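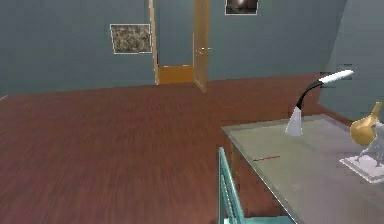 Progress Report to the Kashyap Fund: Irorley Tenants' Repair and Advice Project

Category: Grants and Reporting
4 min read

July 2, 2018

Prepared by Meenakshi Dhillon, project manager

1. Where we are

The project is in its second year. The grant pays for one full-time adviser, one part-time adviser, and a small repair fund for private tenants in Irorley and Plullberg. This report covers the period from the end of March, when we sent the last one.

The advice side is on track. The repair fund is behind, and section 3 explains why. We are not asking for more money. We are asking to move a small amount between two budget lines.

2. Advice sessions

We have now held 1054 advice sessions since the grant started. The target for this point was 1000. Most sessions are still in person at the Irorley office. Phone sessions went up in the spring after we put the number on the back of the rent receipt books we give out.

The most common problem is still damp and mold, followed by broken heating and deposits that have not been returned. We saw more cases than before where the landlord had changed and the tenant did not know who to write to. Shanti Sandhu has put together a one-page guide to finding out who owns a building. It is being used by both advisers and we have sent copies to the library in Plullberg.

Evening sessions in Plullberg did not work well. We tried them for six weeks and on several nights only one person came. We have stopped them and moved those hours to early mornings, before the first shift at the packing plant. Attendance has been better, though it is too soon to say if it will last.

3. Repair fund

The fund pays for small jobs where a landlord has agreed in writing that the work can be done but will not arrange it. Each job can cost up to $3000. We expected to have finished more jobs by now than we have.

There were two causes. Our first contractor gave up domestic work in March, and it took us until May to sign a new one, Brurnorari. Getting written consent from landlords also takes longer than we planned for. Nigel Bramwell now makes a follow-up call a week after each letter goes out, and replies are coming back sooner.

Brurnorari has finished five jobs so far. Two were window repairs, one was a bathroom fan, one was a leaking waste pipe, and one was a back step that had come away from the wall. Rajkumari Agarwal visited every address afterward and got a signed form from the tenant. One tenant was not happy with the finish around the fan, and the contractor went back and redid it at no charge.

There is a waiting list. We tell people at the start that they may wait several months, and we no longer take names for jobs that are clearly the landlord's legal duty. Those go to the advisers.

4. Staffing

Bimla Tripathi joined as part-time adviser in April. She finished her training in May and now runs her own sessions. Nigel has cut his hours by one day a week and the saving is shown in the accounts.

5. Budget

Spending on salaries and rent is in line with the plan. Printing is over, mostly the receipt books, which we had to reorder. Travel is under.

We would like your agreement to move $1000 from travel to printing for the rest of the year. The total does not change. If you need this on the separate form, please let Meenakshi know and she will send it.

6. Problems and risks

The lease on the Irorley office ends next spring. The owner has said he is willing to renew but has not given us a figure. We have started looking at other rooms on the same bus route in case the rent goes up.

Our case database is slow and has lost notes twice. Both times we were able to retype them from paper. We are keeping paper copies of everything until it is replaced.

7. Next period

Brurnorari will start on the next group of repairs this month, beginning with the heating jobs so they are finished before the cold weather. Shanti will run two short talks on deposits for students moving into Plullberg. Rajkumari will call back tenants from the first year to ask if their homes are still in good repair, and the results will be in our next report.

Signed accounts and the list of completed jobs, with addresses removed, are attached separately.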